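About Galtden

Galtden supplies paper cups and other tableware to cafes, school cafeterias and offices. We started with a single style of plain white cup and a short list of customers who bought it by the case. The list is longer now, but the white cup is still what most people order first.

Our hot drink cups are sold under the Ruvus name. They come in 4 sizes, and each size is packed 1000 to a case. The cold drink line is called Jistier and has its own lids. We don't mix lids between the two lines, so please check the name on the case before you reorder.

Customers who are new to us often ask for samples. We send a sleeve of each size at no charge, with lids if you want them. Fill them with whatever you serve, leave them standing for as long as your customers would, and tell us what you think. We would like you to find a problem with a sample before you have a stockroom full of cups. 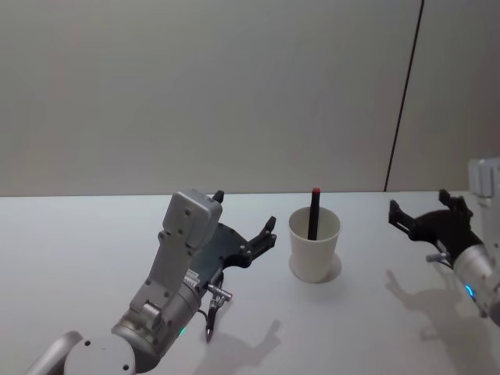
Cups can be ordered plain or printed. Plain cups ship from stock. Printed cups take 14 working days from the time you approve the proof, and a little longer in August, when schools place their orders for the year. Small cafes often buy plain cups and put their own stamp or sticker on them. That works fine, and we can tell you which sizes have enough flat height for a label.

Sầm is our newest line, a set of bowls and soup cups made for noodle shops and takeout counters. It began with a request from a customer who needed a wider bowl that would still stack in a narrow cabinet. The bowls are available in white only for now.

The office and the warehouse share one building, Unit 1435. Local customers can pick up orders at the side door until 4 p.m. Please call ahead for anything over ten cases so we can have it ready on a pallet.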